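### 3.2 Cell configuration and upkeep

All data were collected in a single tabletop cell, referred to below as the Dunia cell. The work surface is a white table, and the overhead camera is mounted on a fixed mast looking straight down. The arm carries a two-finger gripper with a status light on its body and a cable for the fingertip sensor, which runs outside the housing. We chose the external run so that the cable could be swapped without taking the wrist apart. It is also the part of the cell that needed the most attention, and we return to it below.

The kitchen set was bought as play food and toy cookware. Objects are placed by hand before each session from a printed layout sheet, and small differences in position between sessions were left uncorrected. The toaster oven stays on the right side of the table throughout, as its door is the target for two of the task families. Figure 2 shows the table from the overhead camera with the gripper over the colander.

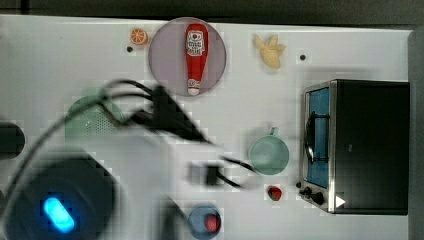 **Figure 2.** Overhead view of the Dunia cell during collection. The gripper is in motion at lower left; the toaster oven is at right.

Camera exposure was fixed at the start of the project and not changed. At this setting a moving gripper is blurred while the table and objects remain readable. A shorter exposure was trialled under the same lights, but the darker image made the pale colander hard to separate from the table, so we kept the longer one. Labellers were told to mark the gripper centre only when it was stationary.

Cable routing was checked at the start of every session. The loop has to be long enough to allow full wrist rotation and short enough to clear the taller objects. Under the first routing it snagged on the oven handle several times, and on two of those occasions the connector worked loose and the fingertip signal dropped out. We moved the clamp closer to the wrist, shortened the loop and added a strain relief behind the connector. No further dropouts were logged.

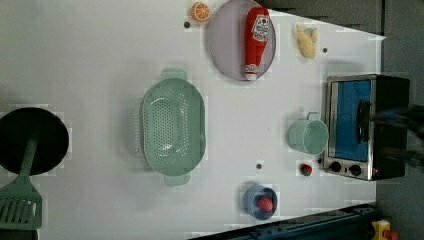
Door tasks also put the most load on the fingers. The approach to the oven is made at reduced speed, and the controller stops the arm if lateral force stays above the limit for more than 2 seconds. After a stop, the operator backs the arm off in manual mode, inspects the finger pads and re-homes the gripper before carrying on. Pads were replaced in pairs — never singly — so that both sides wore at the same rate.

The transform between camera and arm was recalibrated after any work on the wrist, using the Divgate routine with a printed target taped flat to the table. Six recalibrations were needed over the collection period, the last of them in July.

In total 2,598 episodes were recorded. Those with a sensor dropout, a force stop or a missing camera stream were removed, leaving 2,523 for the experiments in Section 4. The removed episodes are kept in the archive with their fault codes, and the cell maintenance log is included with them.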